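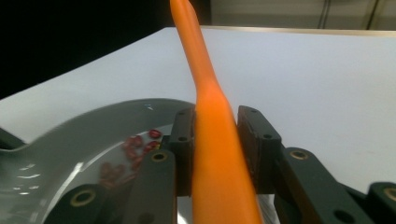
I have now lived with the Brennan armchair from Ullia for a whole winter, so I feel ready to talk about it, and boy do I have things to say. First, the color, which everybody asks me about! The website calls it "Marigold" and my laptop showed it as a kind of polite mustard. It is orange. If you want an idea, look at the long orange thing in the photo, really glowing down at the fat end where the light gets it and a shade darker up where it gets thin. My chair does the same trick between the window side and the wall side. I love it. My sister Jestine asked if it came with a dimmer.

I paid $525 for it plus $70 for delivery, and that was in the winter sale. You can get a decent secondhand recliner for a lot less, and I did look at plenty of those (two smelled of dog and one of something worse). What sold me was the high back. I'm tall, and most armchairs stop right between my shoulder blades, so I end up sliding down until I'm basically lying on my neck. The Brennan goes all the way up behind my head. I fell asleep in it the first night with a cup of tea on the arm – wide flat arms, by the way, wide enough for a mug and a paperback.

Putting it together took most of an evening. The legs screw in, fine, easy. The back slides down onto two metal brackets and that part is a pain to do alone. You have to hold the back up, line up both sides and then sort of drop it, and the instructions are four tiny drawings with no words at all. Rafferty Baptiste from upstairs came down and held one side for me and then it clicked in on the second try. If you live by yourself, get somebody over before you open the box.

Comfort: the seat was HARD for the first few weeks. I nearly sent it back. By March it had softened up nicely and now I would call it firm, in a good way, and I can get out of it without grunting. The lower back has a bit of a bump in it that I like and Jestine hates. She says it feels like sitting against a rolled-up towel. Try one first if you can.

The fabric is a thick weave and it pills a little on the front edge where my legs rub. I run a fabric shaver over it now and then. Tomato soup came out with cold water and dish soap, coffee mostly came out, and I have turned that cushion over and moved on with my life. The covers zip off the seat but not off the back, which seems like a strange place to save money.

I also looked at the Kornthorpe, the wingback everyone seems to have right now. It's prettier from the side and the legs are nicer wood, but the seat is shallow and it only came in gray and a different gray.

One squeak to report, back left leg, fixed by tightening it. I check all of them when I vacuum.

So, 8 out of 10 from me. One point off for the back cover that doesn't come off, one for those awful drawings. I'm looking at the matching footstool next, but at $124 for something I'd mostly put laundry on, I'm waiting for another sale.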